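Filed under: Textbooks > Machine Learning > Robots at Work
Reading time: 3 minutes
Print this chapter | E-mail this chapter

Chapter 3
Gathering Examples

Before a robot can learn to do a job, somebody has to do the job with it, many times over, and keep a record. It sounds dull when put that way. I think it is the best part of the whole subject, and I hope that by the end of this chapter you'll be itching to try it yourself!

In Chapter 2 we treated the training set as a given: a heap of recordings on a disk, ready to be fed to the learner. Now we go back a step and ask where the heap comes from. A person moves the arm, either by holding it directly or by steering it from a second set of controls, and the machine stores what its cameras saw and what its joints did at each moment. One such recording, from start to finish, is called a demonstration (some authors say "episode", and we shall use both words).

Our running case is the Pondau set, collected at the Koskela workshop over one long winter. It holds 2987 demonstrations of work on desktop computers: lifting out parts, putting parts in, shifting cables out of the way. The first plan was for 1000. Then the team watched their early learner, Bando, try to grip a card that lay at a slightly different slant from the ones it had been shown, and the plan grew.

Why did the slant matter so much? A learner of this kind copies what it has seen. If every card in the recordings lies square to the arm, then "square to the arm" becomes part of the lesson, although no one meant to teach it. The cure is variety, and variety has to be put in by hand. Turn the case. Change the lamp. Let a different person take the controls, since people have habits too: one comes in fast and corrects late, another creeps up on the part and hardly corrects at all. Both styles belong in the set, provided each is labelled with the operator who produced it.

There is a trap on the other side. Vary everything at once and the learner may see each situation only a single time, which is too thin to learn from. The Koskela team settled on blocks of 300 demonstrations, holding the task fixed within a block while the position and the lighting moved about. We'll look at the sums behind that choice in Section 3.4, and they are lovelier than you might expect.

Where you put the camera is the other big decision. A camera across the room sees the whole bench, but the robot's own hand often hides the very thing it is reaching for. A camera on the wrist travels with the fingers and keeps the point of contact in view, even down among the memory slots and heatsink fins of an open computer, where there is little room to spare on either side of the part.
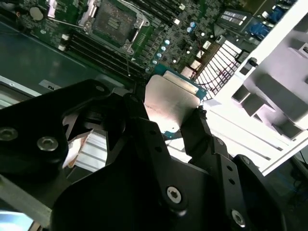
Muthu Nambiar would add a warning at this point: the wrist view is so good at close range that beginners forget to record anything else, and then wonder why the arm can grip a board beautifully but can't find it from half a metre away. His advice was to keep both views from the first day, with their clocks matched, and to throw nothing out until the learner has been tested on it.

That last point brings us to failures. A demonstration in which the part slips is still worth storing, so long as it is marked as a slip. The Vodummont notes, which we quote at length in Section 3.5, keep failed attempts in a separate folder and use them to teach recovery: what to do when the grip is poor and the part has begun to turn.

You will need the recording sheet from Appendix B for the first exercise. Copy it out before reading on, and leave a wide column for remarks.

3.1 What goes into one demonstration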